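Moving the grasp planner off the fixed table plane

For most of the spring our wrist-camera pipeline had a constant in it called TABLE_Z. It came from a calibration routine that touched the work surface at three points, fitted a plane and wrote the result to a YAML file. Everything downstream used it. Segmentation removed points below the plane plus a margin, the grasp sampler rejected poses whose fingertips would end up under it, and the collision checker inserted a box with its top face at that height. It worked on the bench for as long as the bench was a bench.

Then we began running on padded surfaces, and the constant stopped being a constant. This post covers what replaced it, in the order I did the work, including one part I had to do twice.

The planner is Stumavow, our in-house grasp and motion layer. It sits on top of Henare, which does the low-level control and owns the real-time loop. Stumavow gets a depth image and a color image from the wrist, a joint state, and a task string. It returns a pre-grasp pose, a grasp pose and a lift. Henare tracks those under a Cartesian impedance law and reports contact forces back. None of that interface changed.

Where the plane went wrong

Upholstery breaks the fixed plane in two ways. The first is static: padding isn't flat. Fit a plane to a cushion and the residuals have a low-frequency shape to them, a few millimeters up and down over the length of a hand. A thin item lying in a dip falls inside the removal margin and disappears from the segmentation. If you shrink the margin to get it back, the high spots of the cushion survive as phantom objects.

The second is dynamic. When a fingertip presses on the surface, the surface moves, and so does whatever is lying on it. The old code treated fingertip contact with the plane as a collision and aborted. On a hard table that is right. On foam, light contact is the best way to get under the edge of a piece of cloth.

My first attempt was to fit the plane per image with RANSAC. It handled a tilted cushion and did nothing for an uneven one. It also produced a new failure: with the wrist tipped forward enough to see past the work surface, the largest plane in view was sometimes a vertical one, and the planner would happily declare a wall to be the table. I added a gravity prior on the normal, which fixed that, and then found that the floor was now winning on some views. I kept the prior and threw out the rest.

The height field

The current version replaces the plane with a height field in the robot base frame. Cells are 8 mm on a side. Each cell holds a height, a variance and a label: surface, object or unknown. The field is seeded from the first image of a task and updated as the arm moves, with each depth return weighted by range and incidence angle. Surface cells are smoothed against their surface neighbors. Object cells are left out of the smoothing, so a pile of fabric doesn't drag the estimate of the cushion upward around its edges.

Labeling was the part I did twice. I first used height alone, with a threshold over the smoothed surface. Cloth has folds, and the low parts of the folds came back as surface, so one item turned into several islands and the sampler proposed grasps on the smallest of them. The second version takes the color image into account. A small network produces a per-pixel feature, the features are averaged into the cells, and the label comes from height and feature similarity together. It runs in 21 ms on the workstation, well inside the planning budget.

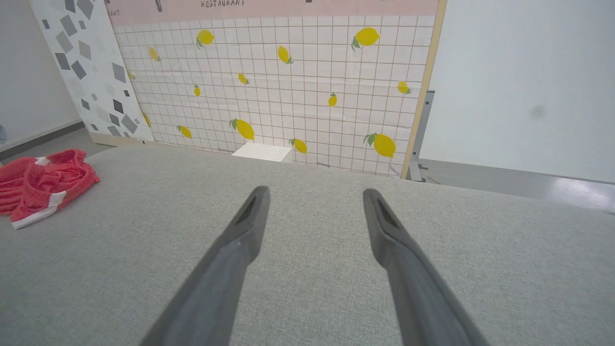 Fingers are the next problem, as far as the height field is concerned. They are the closest thing to the wrist camera, they are in every image, and if their depth returns leak into the field you get two ridges that follow the gripper everywhere it goes. Stumavow masks them by rendering the gripper model at the current joint state and dilating the silhouette by 7 pixels. With the fingers open in a V like this the mask takes a large piece out of the view, but the gap between the tips stays usable, and a good deal of gray fabric and all of the backdrop beyond it can still contribute. The red cloth is off to the left and runs out of view on that side, so the planner marks its extent as open and won't commit to a grasp centered on the item until a second viewpoint has closed the outline. Before this rule existed, it took the centroid of the visible part and treated it as the centroid of the whole thing.

Silhouette dilation deserves a note of its own. The number is tuned for our worst case, a moving wrist with a slightly late joint state. If the timestamps are right you can use less. I spent an afternoon trying to cut it down and gained very little, then found that the camera driver stamped images on arrival instead of at exposure. The stamps are now corrected with a fixed offset. I left the dilation alone.

Background rejection

Printed patterns turned out to be a bigger nuisance than I had planned for. Lemons on a tile pattern are, to an image feature network, very good objects. They have clean outlines, strong color against a pale ground, and the right apparent size for something one would pick up. An early build of the labeler, running without a depth gate, ranked printed fruit above real fabric. The task string didn't always help, as several of our strings are as unspecific as "pick up the item."

The gate is simple. A candidate has to project into cells that lie within the reachable part of the height field, and the cells under it have to connect to surface cells along at least part of the outline. A printed lemon on an upright panel fails on the first test. It would fail on the second too, but the first is cheaper. Depth on printed paper is noisy at long range, so I require the test to hold over several consecutive images before a candidate is accepted. Rejection can happen on one.

Text on the panels caused no trouble, apart from one run in which the word RESTAURANT was segmented as a single long thin item and given a grasp axis. The depth gate removed that one as well.

The low edge of a panel is harder. Something small standing just past the far edge of the cushion, partly hidden by it, looks to the field like a bump on the surface. The white block in line with the fingertips is this kind of case. Its top catches light, part of it is out of view, and from a single viewpoint there isn't much to separate "on the far edge" from "behind the far edge." I handle it with an explicit depth discontinuity check along the boundary of the surface region. Cells past a discontinuity can't be joined to the surface label, and they go to unknown until a view from higher up resolves them. Unknown cells are treated as obstacles for motion and ignored for grasping.

Contact on a soft surface

With a height field in place, the abort on contact could go. The planner now passes Henare a contact budget along with the grasp pose: a maximum normal force and a maximum depth below the estimated local surface. The descent ends when either is reached. The fingers then close with the vertical stiffness reduced, so the tips follow the padding while they draw the cloth in. The cells under the fingertips are frozen during this phase. Updating them would mean recording the dent as the true surface, and the next plan would start from a hole.

Freezing has a cost. If the item shifts during the close, the field doesn't know until the lift. I check gripper width after the close and again after the lift, and if either reads empty the affected cells are reset to unknown and observed again from the pre-grasp pose.

Numbers

We ran the same cloth items in both of our setups, Cenness and Gallau, with the old plane and with the height field. On the padded surfaces the new version completed 82 percent of picks on the first attempt. I don't have a fair figure for the old version there, as it aborted on contact so often that most attempts never got as far as closing the gripper. On the hard bench the two were level.

Remaining failures are mostly thin hems lying flat, where height gives nothing and the feature similarity has to carry the label alone. A white stripe along the edge of a red item is the typical instance. The stripe's features sit closer to pale background than to the body of the cloth, and the outline comes back short by the width of the stripe.

I have a branch that grows the object label across a stripe when there is a parallel boundary on the far side of it. It currently also grows across seams in the cushion, so it stays a branch.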